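Notes from the Muklow Allotments, 22/03/2019

Well, the marrows are a long way off yet, but the seed swap has come and gone and what a lovely muddle it was! More than 1,000 packets changed hands over the morning (a good many of them beans, I'm afraid, so if you are short of runners, do come and ask) and the tea urn only gave up once. We had 18 tables in the end, with people coming over from Skestanow on the early bus, bags and all.

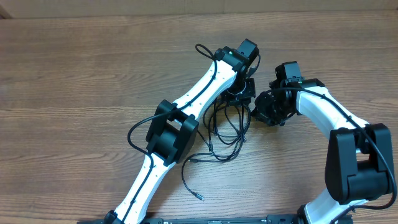
One plot-holder wrote to ask whether we could hold the swap in January next year, as her onions and leeks really want to be started sooner than this and she had already bought hers by the time our notice went up. 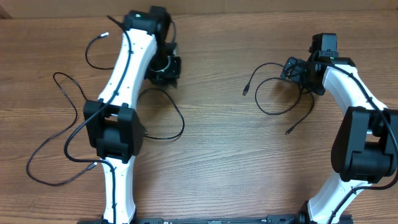
It's a fair point, and I have put it down for the next meeting, though I do remember how icy the lane gets and how few of us fancied it the last time. Meanwhile, there are 7 trays of Kesska early potatoes still chitting in the shed, free to anyone who will take them away, and 2 half plots going by the bottom gate (a bit weedy, but good soil once you get down to it). Please bring back any seed tins you borrowed, with their lids if you can find them.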